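# Recording pick-and-place demos with the hand-held gripper

This page is for new members of the Wiltgate robotics club who are joining the Flevero project. It covers one recording session from setup to upload. Read it through once before your first session, then keep it open on your phone while you work.
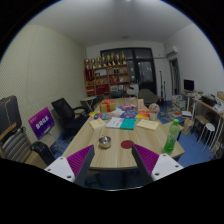

You need to have finished the safety sheet and the file naming quiz before you record on your own. If you haven't, you can still come in and work as the second person on someone else's session. Most people do that twice before they lead one.

## Before you start

Check these at the cabinet:

- The gripper's battery shows at least 60 percent.
- The memory card is in and has been cleared. Don't clear it yourself if the last session isn't on the Esesico drive yet. Ask in the group chat first.
- Both finger inserts are tight. Push each one sideways with your thumb. If it moves, tighten the screws on the mounting plate a quarter turn at a time.
- The lens is clean. Use the gray cloth, not your shirt.

Sign the gripper out on the sheet. Write the session number next to your initials.

## Pick a task

The task list is in the shared folder under Mthembu, named after the room where the club used to meet. Choose a task that has fewer than 60 good demos. Each line gives you the object to pick up, where it should end up, and how many other things should be on the table.

Tasks marked "clutter" are meant to be done on a table with plenty of other stuff on it. Leave what's already there and clear only enough space at the near end to work. Tasks marked "clean" need a bare table, so they usually take longer to set up.

Shiny metal and clear plastic count as hard objects. Do at least ten demos with an easy object before you try one of those. Reflections are a problem for the tracking software, and you want to know your setup is good before you add that.

## Calibrate

1. Turn the gripper on and wait for the steady light.
2. Open the fingers all the way. Hold for three seconds.
3. Close them all the way without squeezing hard. Hold for three seconds.
4. Repeat steps 2 and 3 twice more.
5. Walk slowly once around the part of the table you can reach, with the lens pointing at the work area.

Step 5 builds the map. If you rush it, the whole session may fail in processing and you'll have to come back and do it again. Take 60 seconds for it. Keep the lens away from bright ceiling lights, and don't move anything on the table after the map is done except the task objects.

## Record a demo

1. Start with the gripper above the near end of the table, fingers open.
2. Press record and count to two.
3. Move to the object at an even speed. Slower than you would with your hand.
4. Close on the object, lift it clear of everything else, and carry it to the target.
5. Set it down, open the fingers, and back away before you press stop.

Keep your free hand out of the way the whole time. If you drop the object or bump something, stop, put things back and start a new clip. Don't try to fix a mistake inside the same recording – the model learns the fix along with everything else.

Change the starting spot of the object every time. A few inches is enough. Turn it now and then too.

The second person keeps the log: clip number, good or bad, and one or two words if it was bad ("slip," "hand," "late start").

## Common problems

**The fingers close on nothing.** You're probably coming in too high. Watch the tips, not the object.

**Flat objects won't pick up.** Slide one to the edge of the table so part of it hangs over, then grip it from the side. If the task doesn't allow that, mark it and move on.

**The map fails.** Check for people walking behind the table or a monitor playing video. Plain walls can cause it as well. Redo the walk with more of the table in view.

## Upload

Copy the whole card to the Esesico drive, into a folder with your session number. Don't rename the clips. A full card takes a while, so start the copy before you put the table back in order.

When it's done, compare the number of clips with the log and add your good ones to the running total. We were at 1,427 at the end of August, and 292 of those were for clutter tasks, so please pick clutter if you can.

Put the gripper on charge and sign it back in.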